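February 22, 2024
By the list member for Hatcombe

Re: left tool drops the needle partway through a throw

On the fault with jaws opening on their own, the Aasen bench wrote:

> We have now had this twice with the left instrument. The jaws open while
> the wrist is turning, with no command from the pedal or the hand control.
> The log shows the grip command held at closed the whole time. No error
> is raised. Is it the cable, or is it us? We are on the Fovia controller
> with the October build and have changed nothing else.

It is probably the cable, but I would check one thing in the software before you strip the instrument down.

We had the same complaint at Hatcombe and lost a good while to it. The log you are looking at records what the controller asked for at the motor end. It does not record where the jaws are. If the cable has stretched, or has slipped a little on its pulley, the motor sits exactly where it should and the jaws do as they like. Turning the wrist changes the path length of the grip cable, and the controller is meant to make up the difference. With slack in the line it makes up the wrong amount, and grip force falls away at the worst point of the throw.

The part I would call a safety matter is that no error is raised. The Fovia fault check compares motor position with commanded position and stops there. Both agree, so it is content. On ours the needle went loose during a bench session and the arm carried on to the next step, pulling at thread it no longer had hold of. It did not tear anything that time. I would not want to rely on that.

We now stop the arm whenever the jaws are open over the work and the needle is lying free, and someone looks at the wrist view before it moves again.

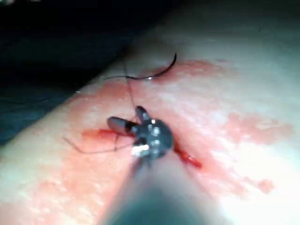
Gavow

With the thread running between the jaws like that, a close command will take hold of whatever happens to be in the way, so clear it by hand control and go back for the needle separately. Please don't use the automatic regrasp for this. It assumes the needle is still where it was last held, and after a drop it has no business assuming that.

For the check itself, put the wrist straight, close the jaws on a test strip and note the motor current. Then turn the wrist to its limit each way with the close command held. If the current drops as it turns, you have slack. If it stays level and the jaws still open, look at the coupling table in the October build. Ours had the sign of one term swapped for the left tool only, and the right tool never showed it.

On wear, our first bad cable had done some 2000 grip cycles. We now inspect at 1000 and keep a paper tally with each instrument, as the counter in the controller resets when you swap tools. If yours have been swapped between arms I would treat the count as unknown and change the cable anyway. Allow 4 hours with the re-tensioning — less once you have done a couple.

I have a small patch that adds a current check during wrist moves and halts the arm if it falls below a set level. It gives false stops on very thin thread and I haven't found a threshold I like. I can post it if people want it as it is, but please try it on a practice pad first.

Could you send the motor current trace for both of your drops, along with the wrist angle? The position log on its own won't tell us anything more.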